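Minutes of the review meeting: two-arm folding kit from Loler

Place: Miltden workshop, upstairs meeting room
Time: 2:00 p.m. to 3:30 p.m.
Present: Shota Ikeda (chair), Kohei Sakai (minutes), two members of the Ustholm laundry team
Absent: the representative of Arai, who sent his comments in writing

1. Work at the table

Mr. Ikeda opened the meeting and showed material from the clothes task. The kit has two arms, one camera on each gripper, and the view from above.
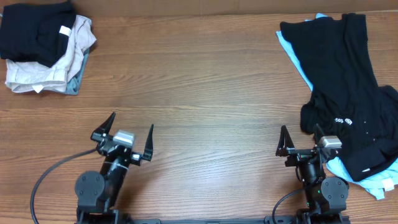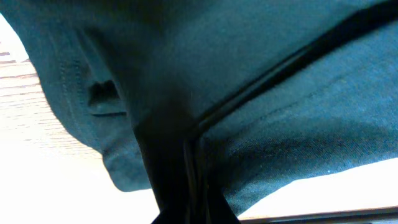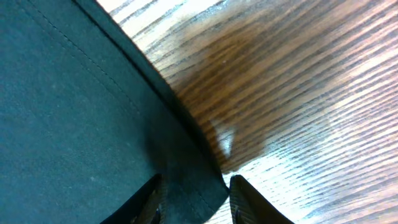
Dark green cloth in the two gripper views, wood table in all three.

2. Points about the grippers

Mr. Sakai said that the pointed fingers are good for taking one corner of a garment from a flat table. The Ustholm team asked if the fingers can damage thin cloth. Loler gives a soft cover for the fingers as an option, but the price is not in the offer. Mr. Sakai will ask for it.

The team also asked if one finger can go under the hem without pushing the cloth away. Mr. Ikeda answered that this depends on the angle of the wrist, and that the manual explains it only in a short way. He would like to have a better text from Loler before any purchase.

3. Points about the cameras

The wrist cameras are near to the cloth, so the stitching of a hem can be seen well. The weak point is strong light. On the shiny table the reflection makes white areas, and in these areas the grain of the wood is lost. Arai wrote the same in their comments and proposed a matte mat. The Ustholm team prefers to change the lamp first — the mat must be washed, and it can move during work.

It was agreed to try the lamp before the mat.

4. Dark garments

There was a long discussion about black and dark green clothes. When the fabric is gathered at the gripper, it is difficult to see where the finger ends and where the cloth begins. Mr. Sakai asked if fingers in a light color are available. No one present knew this. The question goes to Loler together with the question of the covers.

5. Offer and service

The offer is for a trial of 90 days. Support by telephone is included, with an answer within 24 hours. Spare fingers are included for the first 3 months only. Mr. Ikeda finds this too short and wants the same period as the guarantee of the arms. The Ustholm team has no objection to the trial, but they ask that the training is given at Miltden and not by video.

The contract text says "normal use" without explaining the words. This must be made clear in writing.

6. Actions

Mr. Sakai: write to Loler about finger covers, light-colored fingers and the manual.
Mr. Ikeda: ask for a longer period for spare fingers, and for training at Miltden.
Ustholm team: test another position of the lamp and send the result to all.
Arai: send the size and price of the mat, in case it is needed later.

7. Next meeting

In July, same room. The decision about the trial is moved to that meeting — the answers from Loler must arrive before it.

Minutes written by Kohei Sakai, read and accepted by Shota Ikeda.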